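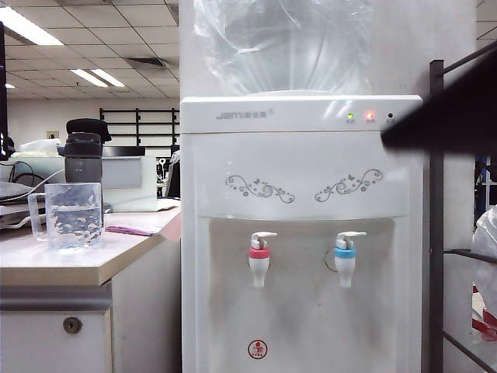 Shafiq Sheikh doubts that any office needs a robot arm to get a drink of water, and he told Noment as much when the company asked him to try one. Two months later he still has his doubts, and Noment has agreed to put them in its own announcement.

BOLVILLE, August – Noment today opened orders for Treloar, a single-arm kit with a black gripper, meant for small chores in offices that were never laid out for machines. The kit costs $2,170 and ships with the arm, a stand, the control software and a printed setup guide. A computer is not included, and the buyer will need a fairly recent one.

Noment is aware of how products like this are usually announced. Treloar will not run an office. It works on jobs within reach of its stand: pushing a lever, pressing a button, moving a light cup from one spot to another. Each job has to be taught by hand, and a new one takes around 10 tries before the software will accept it. Move the stand, and the teaching starts over.

Water dispensers are on the list of supported appliances, with limits. Treloar is cleared for cold taps only. Hot taps are blocked in the software, and the block stays on until Noment has test results it is willing to publish.

"We had a draft of this release that used the word 'effortless,'" said Lambros Christodoulou of Noment. "I took it out. People put in effort. They put in a whole afternoon, some of them, and they ought to know that before they pay."

Sheikh's complaints after the trial were mainly about speed and noise. He also said the setup guide skips a step on page 9 – the cable has to be clipped before the arm is powered on – and a corrected page is being printed now. He did allow that the gripper was easier to clean than he had expected.

Support is handled by Vustomus, by email and phone, from 9 a.m. The warranty runs for 2 years and covers the arm and stand. It does not cover spills, or anything a spill lands on. Unused kits may be returned within the first month, with the buyer paying for shipping.

Press contact: Lambros Christodoulou, Noment, Bolville. Loan units are available to reviewers, who are free to print what they find.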